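ok so I finally finished re-rigging the little sailboat and a bunch of you asked how a person with zero boat background ends up learning knots at my age. thread, I guess 🧵

---

It started because Pei-shan Chang moved away in March and left me her dinghy. It's called Gredormont. I didn't pick that. She didn't either, it came with the name painted on, and apparently you don't change it unless you want bad luck and a lot of sanding.

---

First thing I learned: there's hardly any "rope" on a boat. There's the halyard (pulls the sail up), the sheet (pulls it in and out) and the painter (ties you to the dock, has nothing to do with paint). I said "the rope for the big sail" on day one and Vaughn Boateng looked at me like I'd called his dog a cat.

---

Second thing: the bowline. Everybody starts with the bowline. The rabbit comes out of the hole, goes around the tree, goes back down the hole. I did it wrong for two solid weeks. My rabbit kept going around the tree the wrong way and the whole thing would fall apart the second I leaned on it.

---

What fixed it for me was tying it around my own waist, standing in the kitchen, eyes shut. Vaughn's idea. If you always learn it facing away from you, you freeze up when the loop has to go around something on your side. Try it both ways, seriously!!

---

Cleat hitch is the one I wish I'd learned first, though. One turn around the base, a figure eight across the horns, then one tuck to lock it. Done. I used to pile on like nine figure eights because it felt safer, and then I'd be standing there unwrapping forever with the wind pushing me into somebody's very nice boat.

(sorry again, Njoroge)

---

Money stuff, a few of you asked. I bought a 200 foot spool of line from Aravena, the little chandlery by the bridge, and split it with Felista Mabula. Way cheaper than buying it by the piece. She has a bigger boat so she got the bigger half, fair enough.

---

Don't cheap out on the halyard. My first one was so stretchy that I'd get the sail all the way up, sail for ten minutes, and it would be sagging like an old sock. Low-stretch polyester. Not fancy, just the right stuff. Then save your money on the painter, where a bit of stretch is kind of nice.

---

Also get a real knife and some whipping twine. Melting the end with a lighter works for a while, but it gets a hard sharp lip that chews up your hands. I now whip all my ends and I'm insufferable about it.

---

Blue cord, of course. Short bits are perfect for practice, keep one in your coat pocket.

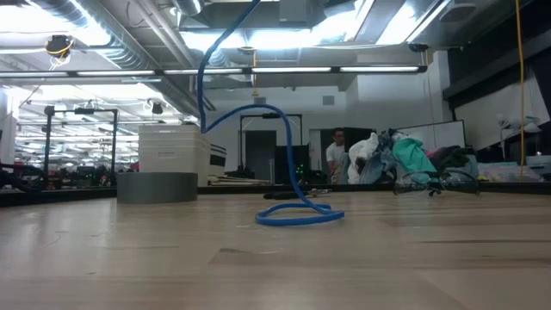 *practice cord on the table, tape within reach*

---

If you're learning this winter, my order would be: figure eight, cleat hitch, bowline, round turn and two half hitches, sheet bend. That's 5 and it covers pretty much everything I've needed on a small boat. Skip the fancy decorative ones until you're bored.

---

Njoroge Ndung'u says the rolling hitch should be in there too, and he's been sailing a lot longer than me, so fine, put it sixth. I still have to look it up every time.

---

Next up is splicing, which scares me. Felista is going to show me an eye splice on some old three-strand, and if it comes out looking like a bird's nest I'm posting it anyway. Send me your favorite splicing videos, the slower the better please 🙏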